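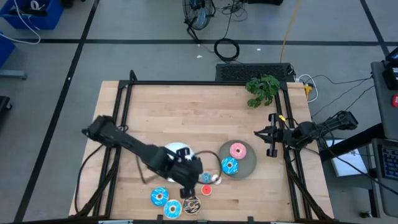

Figure 4. Bimanual workspace seen from the fixed camera, with toy donuts and a dark gray plate on the tabletop.

3.2 Arm assignment and shared-space planning

The planner, Lirka, receives a list of detected objects from the perception module and must decide which arm will act on each one. Every detection carries a class label, a position in the table frame and a confidence score. Objects that lie close together, as the small donuts do in Figure 4, are grouped before assignment, and a group is given to a single arm until it has been cleared. Without grouping, the two arms tended to request the same region in alternate planning cycles - a fault first reported by Pillai during integration testing.

Detections from the fixed camera become unreliable when an arm passes over the table. A gripper held above a plate can hide much of its rim, and the fitted outline then shifts toward the visible side. Lirka therefore keeps the last confident estimate and requests a view from the wrist camera of the arm that is not moving.

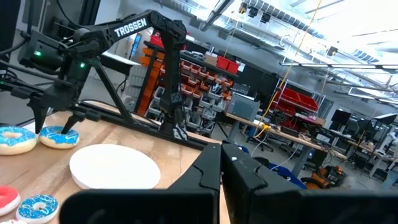
The wrist view is used only to correct position and is never allowed to add a new object to the list. This rule was adopted after background items were entered as targets in early trials. Detections that project outside the table boundary are now discarded before matching.

We evaluated the method on 835 planning requests. Of these, 104 were returned without a valid assignment, mostly where both arms needed the same approach corridor. The failed requests were logged with full joint states and replayed offline by Bortolotti using the Pulier simulator. Changes to the corridor width are described in Section 3.3.

Contact: Nidulow Robotics Software Group | Copyright 2019 | Back to top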